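Mwajuma Lyimo has spent most of the past year moving things around a table that doesn't exist. When I caught up with her in February she was on her second coffee, it was not yet eight in the morning, and she was already grumbling (cheerfully!) about handles.

"Handles are my whole life now," she told me. "Mugs, pans, wire ones, fat ones. My sister thinks I work in a kitchen shop."

Mwajuma is a researcher on Makokha, a project that asks a pretty simple question: if you want a robot arm to learn to pick things up around the house, how messy should its practice table be? Most of the practice happens in simulation, so the arm, the room and everything on the table are computer models. She built the rooms with Sólveig Skov, who came over from game development and still can't leave a bare wall alone.

"Sólveig puts in doors nobody will ever open," Mwajuma said. "I used to tease her for it, but the policy has to learn to ignore the background, so now I just let her go for it."

I asked how the method works, and asked her to go easy on me. A person steers the simulated arm through a task by hand, and that run gets saved as a demonstration. Their software, Jusura, then reshuffles the objects, replays the useful bits of the motion from new starting points, and throws out any run that fails. From 257 demonstrations done by hand they ended up with 1044 they were happy to train on. I said that sounded like a bit of a cheat. She laughed for quite a while.

"It's a total cheat! But you still have to look at them. I've sat through hours of these, and you get weirdly fond of the alarm clock."

She turned her laptop around and flicked between the whole-table view and the one from down beside the gripper, where you lose most of the table and everything looks enormous. 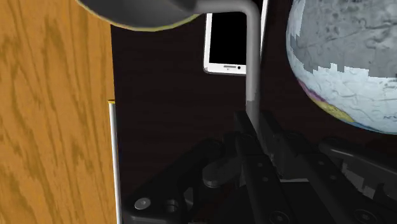
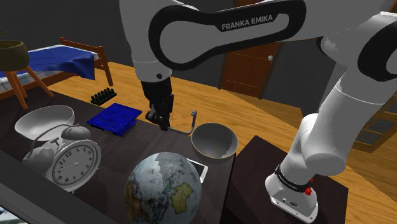

The cluttered table in simulation: close in at the gripper (first), and the wider view with the arm, globe and alarm clock (second).

The close view is where I started to see her point. With a globe looming on one side and a phone right behind the bar, I had trouble working out what I was looking at, and I've had a lot more practice with household objects than a neural network has.

"Right, and that's the result, really," she said. "We trained one version on tidy tables and one on crowded ones, same number of demonstrations each. Then we tested both on crowded tables, 300 tries apiece. The tidy one would head for the handle and get distracted by whatever was next to it. The crowded one was slower to learn and we nearly gave up on it, but it did a lot better in the end."

How much better? She wouldn't give me the figure, as the paper is still under review, though she was grinning when she said so. What she would talk about was the part that surprised her. Adding more kinds of objects helped up to a point, and after 10 on the table the gains pretty much flattened out. Sólveig had modelled loads more by then and was, I'm told, not thrilled.

"I had a lovely teapot," Sólveig called out from the next desk, the only thing she said to me all morning.

I wanted to know about the real world, because I always do. Mwajuma got a bit more careful here. They've begun trials with a real arm at Mudstead, the lab's other site, and she reckons thin metal handles are going to be the trouble. In simulation you can tell the software exactly how slippery a wire is. On a bench you have to find out, and the depth camera sometimes misses thin wire altogether.

"I'd love to tell you it just works," she said. "Some mornings it's great, and some mornings it closes on thin air and lifts up nothing, very proudly."

Next up is Drilell, a follow-on project where the arm has to clear a path before it grabs anything, so the clutter becomes part of the job. She's already arguing with Sólveig over how many bowls that needs. Mwajuma wants fewer. The teapot, last I heard, is back in.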